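Call for readers - short story anthology, paid (a bit)

Prarelus is looking for first readers. We're a small press, four books a year, mostly short fiction, and submissions for the next anthology open in August. Last time we had two of us reading everything and it nearly finished us off. So, help please.

The anthology is called Ternwood. Stories set in or near one made-up town, any genre, up to 2000 words each. Writers get the same map and a page of notes (river, closed cinema, bus that doesn't come) and do what they like with it. You'd be reading what comes in and telling us which ones should go through to the editors.

What you'd do

Read a batch of stories, 23 in each. Names taken off before you get them.
Give each a yes, no or maybe.
Write a few lines on why. Proper sentences not needed. "Lovely start, lost me at the funeral" is fine and more use to us than a mark out of ten.
Flag anything that looks copied, or cruel for the sake of it, or that you think you recognise. If you know who wrote a story, pass it back and we'll swap it.
Join one call at the end when we argue about the maybes. Evening, 7pm start, usually done by half eight.

Most people take one batch. You can take two if you're quick. Please don't put down for three, we've tried it and the notes on the last lot are always "fine" "fine" "no".

Who we want

People who read short stories because they like them. You don't need a degree or a job in books or anything published. If you write yourself, good, but you can't send a story to Ternwood and read for it, pick one. You can still send to our other list, Ametepe, which is the flash fiction one and has different readers.

We'd specially like to hear from people who read horror, crime or romance. We were short on all of those and I think some good ones got turned down by readers who just don't get on with ghosts. Also anyone who reads comics, older readers, shift workers, people who left school and came back to reading later on.

You need to be 18 or over, and able to open a Word file. Large print copies no problem, just ask. We can do audio for some stories but not all, so tell us early.

Pay

£90 a batch, paid when your notes are in. Plus a copy of the book and your name in the back, unless you'd rather not. It isn't much, we know. Invoice or we can do you a simple form if you've never sent one.

How long it takes

Depends on you. A batch is most of two weekends for a slow reader (me). You get four weeks from the day the files go out. If life gets in the way say so and we'll move some across to somebody else, no hard feelings. What we can't do is silence, there are writers waitng at the other end.

How to apply

Email the readers' address on our contact page with "Ternwood reader" in the subject line. Put in:

- a bit about what you read, a paragraph will do
- one short story you love and why
- one everybody else loves and you don't, and why (this is the bit we look at hardest)
- whether you want one batch or two
- anything we should know about access or dates you can't do

No CV please. No covering letter. If you read for us before you still need to write in but skip the middle two, just say yes I'm in.

We'll send everyone who applies the same short test story from an old issue and ask for your few lines on it. Should take half an hour. There's no right answer, one of our best readers hated it. You'll hear from us either way, might be a week or two after that depending on how many write in.

Other bits

Files come through Pimex, which is the submissions thing we use. Free for you, works in a browser, bit clunky on a phone. Log in details come with your first batch. Don't share the stories, don't post about them, don't run them through anything that writes your notes for you. We want yours.

Stories stay the writer's. You don't keep copies after the call.

Feedback: some writers pay nothing extra and tick a box asking for comments. If they do, we tidy up your lines and send them on without your name. So be blunt with us but remeber a person made it.

Also still looking for someone to proofread the final pages. Separate job, separate fee, ask if intrested and we'll send details.

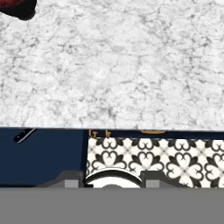
Questions we keep getting

Can I do it from abroad? Yes, but the call is at 7pm UK time and we pay in pounds.

Can two of us share a batch? No, sorry. One each.

Do I have to read to the end of every story? First two pages, fairly. After that if it's a no it's a no, tell us where you stopped.

Is there a theme this time? Only the town.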